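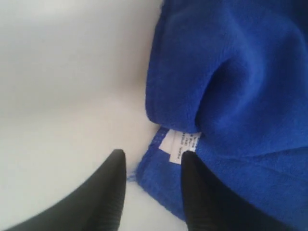
4. What We Bought, and What We Should Have Bought

Most papers on cloth handling give the hardware one paragraph and the money none at all. I wanted to do it the other way around for once, partly so the next small lab can borrow our spreadsheet, and partly to get a few regrets off my chest. All amounts are in US dollars, with shipping folded in, and I've left out the arm itself (we already had it on the bench from an older project, so it was never my decision to make).

4.1 The gripper and its fingers

Figure 4. Wrist camera view during a fleece trial. The two ribbed black fingers are at the edge of the cloth, with the care label between the flat layer and the fold.

We started out with a quote from Sundell for a two-finger gripper at $2,367, and a quote from Iwasaki for one at $1,819. On paper the choice looked easy! The cheaper one had the opening we wanted and a mounting plate that fit our wrist, and I came very close to signing the order that same afternoon. What stopped me was the finger pads. With Iwasaki they were molded onto the fingers, so a worn pad meant a new pair of fingers, and with Sundell you could swap the pads alone. Fleece is softer than most things you'd ask a gripper to pick up, but you're closing on a thin layer over a hard table all day long, and the tips take the beating.

So we went with Sundell and I'd do it again. The replacement pads cost $23 a pair, and I now put them in the same budget line as printer paper and tape. If you take one thing from this section, please make it this: ask for the price of the part that touches the cloth before you ask for the price of anything else.

The ribbed surface was another small fight. I had argued for smooth pads (easier to wipe down, and fleece sheds like a cat), but the ribbed ones came standard and the smooth ones had a long lead time, so ribbed is what every trial in this paper used. Look at the hem in Figure 4 and you'll see the sort of loose fibers I was worried about. We keep a stiff brush by the arm, which was not in the budget either.

4.2 The camera

A second camera over the table was in the first draft of the plan. It would have needed a stand, a longer cable and another round of calibration, and I cut it in December when the numbers had to come down. The wrist camera cost us $242 and it does most of what we need, with two catches. The view goes a bit soft in places, and print as small as a care label can't be read clearly from it. We treat the label as a lump to be noticed and avoided, never as text. Anyone planning to sort garments by their washing instructions should set aside more money for the lens than we did, and probably a better light too.

The other catch is that up close, the cloth runs right out of view. In Figure 4 the fleece carries on past the right side and there is no telling from that one view how much more of it there is. For our grasp planner this is fine, as it only looks for a place where one layer lies nearly flat next to bare table. For folding a whole blanket it would be hopeless, and then I'd want the overhead camera back on the list.

4.3 The table and the cloth

We use a plain white surface with a matte finish. I had priced a fancy padded work surface from Prella and I'm glad we passed on it, mostly for the color: it came in gray and dark blue, and we own a lot of blue fleece. Getting the edge of the cloth to stand out from the background is worth more to us than padding. A pale, dull surface also keeps glare out of the camera, so the vision code can stay simple.

The test cloths were bought in one go, and I'd split that order if I did it over. Fleece changes with handling, hems fray, and by the second half of a study you're testing something a little different from what you started with. Keep part of the fabric money back and buy the same item again midway. The folks at Pruvovberg, where we ran the later trials, already did this as a habit, and their log of which cloth went into which trial was a lot tidier than ours. We've since copied their column headings into the budget sheet, next to the pads.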